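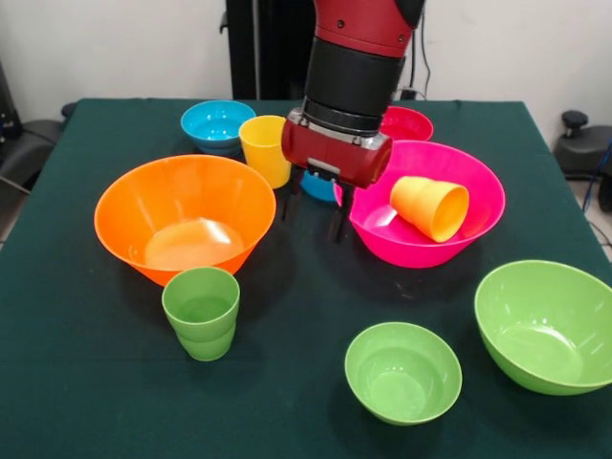

3 min read

October
By the equipment desk

Budget season is upon us again, and since so many of you stopped by to ask what is happening with the arm money, I thought I would set it all down in one place, with the numbers, and save everyone a few trips down the hall.

First, the arm itself is paid for. That was last year's big purchase and it does not appear in the new plan at all, so please don't go hunting for it in the spreadsheet. What does appear is everything that goes around the arm, and as anyone who has ever bought a boat will tell you, that is where the money goes. We have $3,555 for the rest of the budget year. It sounded like plenty when I first wrote it at the top of the page.

The largest piece, $2,000, is set aside for a second gripper. Right now the Brustine project and the Koso project share the one we have, and every handover means taking it off, putting the other group's fingers on, and checking the alignment before anybody can get started. I am told this can be done over a cup of coffee. I have watched it take a good deal longer. A second unit would let each project keep its own setup, and it would give us something to fall back on if one has to go out for repair. We have a quote from Bouzid and are waiting on one from Ponix, and I would like to have both in hand before we sign anything. Bouzid's price includes the mounting hardware but not shipping, so do keep that in mind if you are comparing the two at home.

Then there is the tableware, which I have grown fond of. The sorting and stacking work uses plain plastic bowls and cups in the brightest colors we can find — orange, pink, yellow, lime green, sky blue — on a dark green cloth, and the combination has worked well enough that Brustine wants to keep it for the whole of next year. I have put down $60 for more bowls and cups and $40 for a second cloth, so that one can be in the wash while the other is on the table. Please, when you order, stay with the same shapes. A cup that won't nest in its neighbor is no use for the stacking runs, and we already have a drawer of those from the spring. If you spot a good set in a store, send me a photo of the label before you buy and I will make sure you are paid back.

Whatever is left after all of that goes to cables, spare fingers and one decent chair for whoever is sitting with the arm through a long afternoon. I know the chair has been promised before. It has its own line this time, and I will be cross with anyone who tries to move it!

A word on planning, too. Several of you asked whether we should start saving toward a second arm. My own feeling is that we should wait and see how much time two grippers give us back. Another arm also means another pedestal, another table and the floor space to put them in, and we would be asking for a bigger room before we had filled the hours on the arm we have. I could be talked out of this, and if you have a log of sessions you had to put off, I would dearly love to see it.

Requests for the small items list are open until Saturday at noon. A line or two is fine, with a price if you have one, and do say which project it is for. The Ponix quote will go up on the board next to the Bouzid one as soon as it comes in.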